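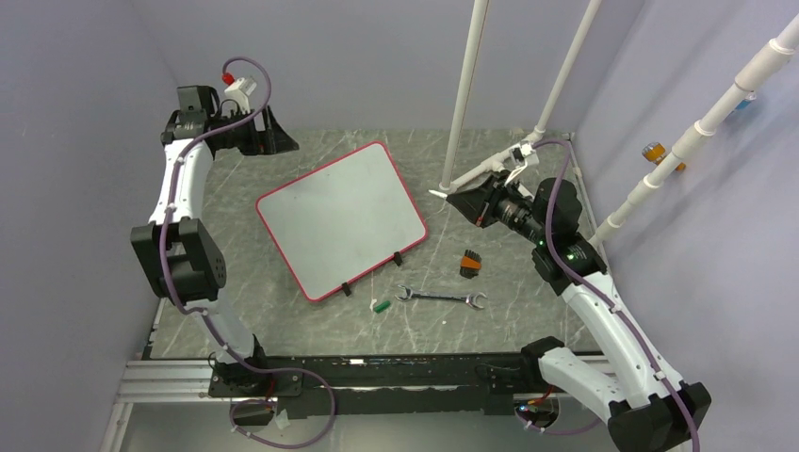

Our two-arm cell at the Drusdale club, with the board laid out for the wiping task

Drusdale Robotics Club board > Build Season > Two arms, one whiteboard

purple_coil wrote:
Hi everybody! I promised an update back in January and then got buried in schoolwork, so I'm sorry to everyone who asked. Our team is the one doing the Brabec Challenge with two arms (left one holds the board, right one wipes it), and we're finally at the point where both arms home and move to their start poses without anybody grabbing the stop button. We've done 83 practice runs so far, most of them just the holding half. What I'd love advice on is the board itself. It slides when the left gripper closes on the red border, and then the wipe lands in the wrong spot. Do we fix the board down, or teach the arm to deal with it?

mothwing83 wrote:
Oh, this makes me so happy to see, you've come a long way from the cardboard mockup! I'd fix it down, personally. Our team lost most of a season trying to be clever about a sliding part, and we'd have been so much better off with a strip of tape and an early bedtime. Get the wiping good first and then take the tape away if you still have the energy.

gearsandgravy wrote:
I'm going to disagree a little, with love. The Brabec rules let the judges nudge the board before each run, and if you train everything on a taped board you'll find that out at the worst moment. We did the Rostach course last year and the one lesson that stuck with me was to practice with the mess you're going to get. Try closing the gripper more slowly first. Ours was set way too fast and it shoved everything.

Also, please put the wrench away before you run! I say this as someone who has chased one across a floor.

purple_coil wrote:
Ha, fair, the wrench goes back on the rack. What speed did you end up at? We're at the default in the Gurkex software and I haven't dared touch it.

gearsandgravy wrote:
We dropped it to about 6 percent for the last bit before contact and left the approach alone. It feels painfully slow when you're standing there, but the whole run only got 5 seconds longer.

mothwing83 wrote:
Okay, I'll meet you halfway. Slow the gripper, and tape it only for the wiping practice. And purple_coil, do check how much slack you have in those cables with both arms reaching in. The long droop on the left one would worry me a bit on a wide move.

purple_coil wrote:
Good eye, I'll add a clip near the base tonight. Slow grip first, then tape if it still slides. I'll post numbers once we've had a proper evening with it, probably after the bake sale. Thank you both so much!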